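Ticket 259 – Lids do not match pots, shared kitchen, level 6
Opened by: Montserrat Solís
Assigned to: Apolinar Beltrán, Drallton kitchen support
Status: waiting for part

Montserrat Solís
Good morning. After we moved the cookware to the new cupboard, the lid for the Plistau saucepan rattles when the water boils, and water comes out on the stovetop. I have tried turning the lid and pressing it down. The pot is 220 mm inside the rim, I measured it twice with a steel ruler. Could you please advise if we need a new lid or a new pot?

Apolinar Beltrán
Thank you for measuring. Please do not order anything yet. Put the lids flat on a table, away from the pots, and compare them one against the other. I would also like to know which ones are glass and which are steel, as the Riltenari list for your kitchen only says "lid".
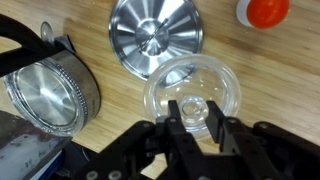
Can a glass lid be used on a pot that came with a steel lid?
It depends on the inside diameter and on the shape of the rim, so a glass lid of the correct size will normally sit well, provided it is marked as suitable for the stovetop.

Montserrat Solís
I have compared the glass lid and the steel one. The steel lid sits on the saucepan without movement. The glass one slides to the side when I push the knob with one finger – this must be the one we were using. I also found that its knob turns a little. I tightened the screw from underneath, but after 11 minutes of simmering it was loose again.

Apolinar Beltrán
Then we have two separate faults. For the rattle, please keep the steel lid with the saucepan and put a label on the shelf. For the knob, let the lid cool fully before you touch the screw, and do not force it, the glass can crack around the hole. I have asked Ansari for a new screw and washer. Until they arrive, please leave the glass lid out of use.

Montserrat Solís
Understood. Labels are done. One more question – the colour of the old washer was grey, is it important for the order?

Apolinar Beltrán
The colour is not important, only the hole size. I will update here when the part is sent.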